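Chapter 4
Small Things We Wear: Accessories and Their Value

In this chapter you will read about:
why people wear things that have no practical use
how the price of an accessory is different from its value
how a family or a town gives meaning to an object
how to begin your own inventory

4.1 A drawer in Mundau

When Chrysanthi Psarras was a student, she rented a room in Mundau from an old couple. In the room there was a chest with five drawers, and the lowest one could not be used by the tenant. The owner of the house had told her this on the first evening, very politely. After almost a year he opened the drawer for her. Inside were the accessories of three generations: hair combs, collar pins, two watches that did not run, and many strings of beads, most of them from glass.

She asked him what the collection was worth. He answered that a dealer had offered him a sum which would pay for one good dinner. Then he spent the whole evening telling her who had worn each piece, and at which wedding or funeral. Psarras later wrote her thesis on this drawer. She described 413 objects in it, and for only 31 of them could the family say nothing at all.

Her thesis is a useful place to begin, for it shows the two questions of this chapter. The first question is economic: what will another person pay for this object? The second question is social: what does the object say, and to whom does it say it? A student of material culture must be able to ask both questions and to keep them separate in the notes.

4.2 What is an accessory?

In everyday speech an accessory is something added to clothing. It can be taken off and the person is still dressed. For our purpose this definition is good enough, but it has a weak point. Consider the wristwatch. It measures time, so it is a tool. It is also chosen for its color, the width of its strap and the shape of its case, and many people continue to wear one when the time can be read on a telephone. Michalis Moschos proposed to call such things "double objects". A double object has a function, and it also has a life as an ornament, and these two lives may end at different moments.

The beaded bracelet is simpler. It holds nothing, closes nothing and measures nothing. For this reason it is often treated as less serious, and older museum catalogs may put a whole box of bracelets under one number.

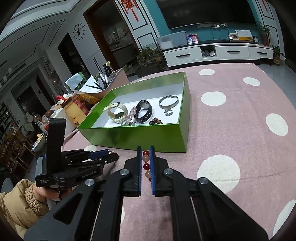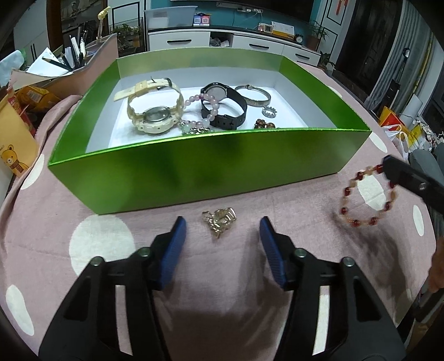

Figure 4.1 Beaded bracelets. Both pictures also show wristwatches.

4.3 Price and value

Ruairi Yule studied the market at Elley, where used accessories are sold each October. He followed the same sellers for 13 seasons. He found that the price of beads depended mainly on three facts: the material, the condition of the string, and whether the seller knew a name to connect with the piece. The last fact surprised him. A bracelet "from the aunt of the baker" was sold for more than a similar one without any story, even when the buyer had never met the baker.

Fotini Rallis has criticized this result. In her opinion Yule gave too much attention to the talk between seller and buyer, and too little to the habit of the regular customers, who came early and did not talk much. We will return to their disagreement in section 4.6.

4.4 Making an inventory

Before any theory, a student should learn to describe. Choose a small group of accessories that belong to one household, and ask for permission. For each piece write down the material if you are certain of it, the color, the size, signs of repair, and the words which the owner uses for it. If you are not certain of the material, write "not known". Glass, resin and stone are easily confused, and a wrong word in an inventory is copied for many years.

Write the story of the piece on a separate sheet, with the name of the person who told it. Lefteris Lazaridis, who prepared the inventory of the Antoniadis house, used white sheets for description and yellow sheets for stories. The exercises at the end of this chapter follow his system.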